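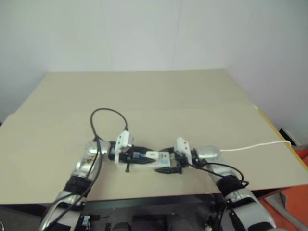
Home Open Positions Workshop Visit Us Contact

Table Assistant, Sorting and Packing Room (part-time)

Jonder is looking for a part-time assistant to work at the sorting tables in our Brenent building. The job starts in August and runs through the end of the season, with a chance of staying on.

We pack small craft kits for schools and hobby stores. Most of the work is done at a table: laying out the parts, checking them against the packing slip, folding the carton and closing it. The Clolum kit is our largest line and will take up most of your first month.

What you will do

Set up your table at the start of the shift. Tabletops are covered with a pale sheet, and the sheet is changed when it gets marked or torn.
Lay out parts by kit number and check for missing or damaged pieces.
Fold cartons, fill them and put them on the cart for shipping.
Clear the table completely at the end of the shift. Nothing is left out overnight, including tape and pens.
Write down shortages in the table log so the stockroom can see them in the morning.

Hours and pay

20 hours a week, mornings only, from 7:30 to 11:30. Gross pay is 2387 a month for the first three months and 2563 after that. Travel to and from work is not covered, but there is free parking behind the building. Breaks are paid.

What we ask for

You should be comfortable standing for most of the shift. Stools are available if you prefer to sit for folding work. You need to be able to read a packing slip in English and lift a full carton without help. Good close-up vision is important — glasses are fine. Experience in packing or assembly is useful but we will train you.

We would like someone who works neatly and does not mind doing the same kit for several days in a row. On a normal morning the room handles 400 kits. New people are not expected to keep that pace in the first weeks.

Training

Hermine Wyss runs the room and will train you for the first two weeks. You will start with carton folding, then move on to layout and checking. The Zürcher kits have very small parts and are only given to people who have finished training.

How to apply

Send a short letter and a list of your past jobs to Wendelin Lüthi at the Jonder office, or drop them off at the front desk before noon. Please say when you could start and whether you have any vacation already planned. No photo is needed. Applicants we would like to meet will be invited for a trial morning, which is paid at the normal rate — wear closed shoes and tie back long hair.

Applications are read as they come in, and the ad stays up until the position is filled.

Contact: Jonder, Brenent, Personnel Office | © Jonder, all rights reserved | Back to top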